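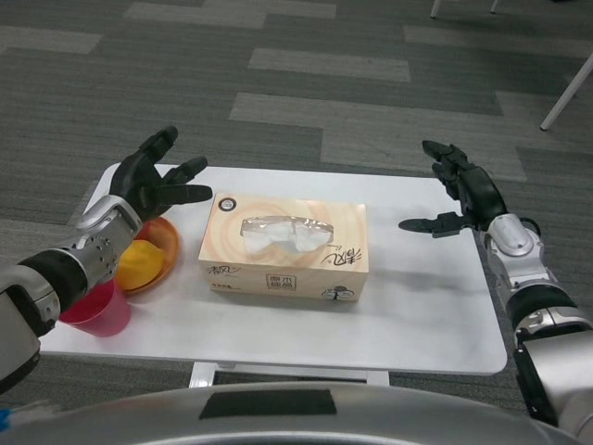 Nigel Blackburn

3/7/23

Tissue box again today. Mallet, the two-hand policy, is now trained on 325 demonstrations, up from what we had in February. The new ones are all from Allbridge, so the table height is slightly different and I had to redo the offsets before starting. That took most of the morning.

I kept the layout the same for every run: box in the middle, orange plate and cup to the left of it. The plate and cup are distractors. Ganen wants them left in so the numbers can be set against the older single-arm results. I don't love it, because the left wrist has to pass over the plate, but fine.

100 trials, 21 failures. Most of the failures were the left hand closing too early. The right hand does better with its end of the box and I didn't change anything on that side.

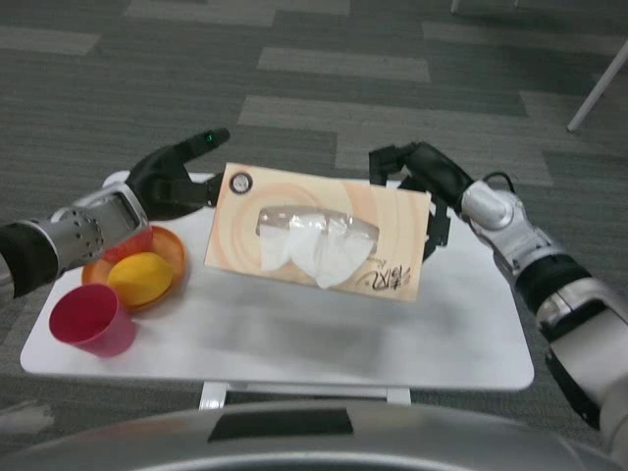
Bimanual Manipulation Group, Takon Lab

The right fingers go over the top edge and a lower part reaches down behind the box. I wrote that grasp down as type 4 in the log. The left hand comes in with the index finger out toward the upper edge, and the other fingers curl lower. When I replayed the failed trials, the wrist angle looked the same as in the good ones, so I think it is timing and not position.

Plan is to add a short delay on the left hand and run the same 100 again before touching the training data. If the count doesn't move I'll go back to the February checkpoint and compare.

Also need to rename the log folders. Two of them have the same name and I nearly overwrote one.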